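### 4.2 What changed on the floor at Jeltham

I spent most of August at Jeltham, the linen and towel service where the Rilik folding cell went in, and I'll admit I arrived with a tidy set of questions that lasted until the first tea break. People wanted to talk about chairs. Before the cell, everybody on the folding side stood up all shift. Now two of them sit for part of it, teaching the thing with a hand-held gripper, and the rest still stand (you can imagine how that went down!).

Our numbers come from the shift log, which gave us 2771 entries, and from 60 short interviews that Nobuhle Botha and I did between us. Of the log entries, 1096 mention the gripper by name, or by one of its nicknames, which I've been asked to leave out of print.

Kelechi Ezeani had folded by hand for years before she moved over to teaching. She told me she'd never thought about where her thumbs went until she had to do the job with two stiff black pads in place of them. "I pinch too high," she said, "I always pinched too high, and it never mattered." Petrică Cârstea had the opposite trouble. He's quick, and the gripper made him slow, and he hated being watched while he was slow. He went back to the press after a fortnight and seemed much happier there.

The teaching table itself is a plain affair, with a towel, a white rod on a stand, and the gripper (Figure 3). Most of the arguing I overheard was about how near the pads ought to be to each other before you go in for the cloth.

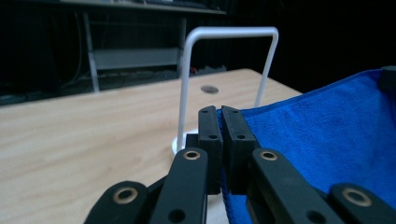
**Figure 3.** Hand-held gripper at the teaching table, with a blue microfiber towel and the white rod.

Pay came up in nearly every chat after that. The teachers were still on the folding rate when I left, and Xolani Matlala, who runs the rota, thought that was wrong and said so loudly to anyone passing. I agree with him, for what it's worth. Showing a machine how you do your job is a different job, and a more tiring one than it looks from the corridor. I come back to the rota in Section 5.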